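From: Evie Stockdale
To: Drirkham hall list
Date: 30th January
Subject: Re: Tablecloth and dishes for the round table

Rehema Mwakalinga wrote:
> Two things about the hall kitchen. Can we settle what goes on the
> round table and what stays in the cupboard? Last time I came in to
> set up for lunch I found paper bowls mixed in with the good plates.
> Also, is the printed cloth staying? Tumaini says the plain ones from
> October are still in their wrapping.
> Rehema

Hi Rehema and all,

The printed cloth is staying for now. It's the glossy one with the fruit panels and the pink panels with the flowering branches. It wipes down with a damp rag and a drop of dish soap. Please don't put it in the washing machine. The Choi cloth we had before this one went through a hot wash and came out too creased to use.

The plain ones are for the Jivance dinner, so leave them wrapped. Cúc Lương has the list for that evening and will open them when she needs them.

On the dishes, I would like the table cleared the same way each time. Big white plates come off first and go in the rack standing up. They take up too much room lying flat, and the rims get knocked when people reach across.

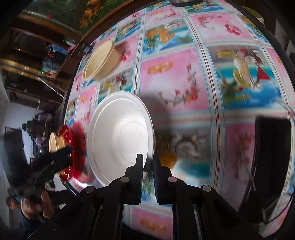 Paper bowls don't go back in the cupboard at all, even if they look unused. Put them in the recycling if they're clean and in the trash if they're not. There is an open pack on the top shelf for anyone who runs short.

Plastic bowls and small containers can be nested, smallest inside. Glass is different - please wash it by hand and dry it before it goes away. If you have to set plastic on top of a glass plate to get it across the room, take it off again at the sink. I would also like the vacuum flask emptied and left with the lid off overnight. It has been put away with tea in it 2 times this winter.
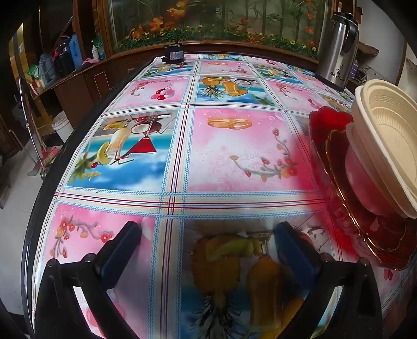 Red glass plate, bowl and flask on the printed cloth.

Yeison Lozano asked me off-list about the lower cupboard. The left side is for plates and the right side is for serving dishes, and the flask goes on the shelf over the sink. I'll put labels on the doors when I'm next in. If you have a dish at the hall from the Grivilov supper, please write your name on tape and stick it on the bottom, or take it home.

One thing I haven't decided is where to keep the cloth between lunches. Folding it leaves hard lines across the panels. Rolling it on a cardboard tube would work better, but I don't have a tube long enough. If anyone has one, reply to me and I'll pick it up.

Evie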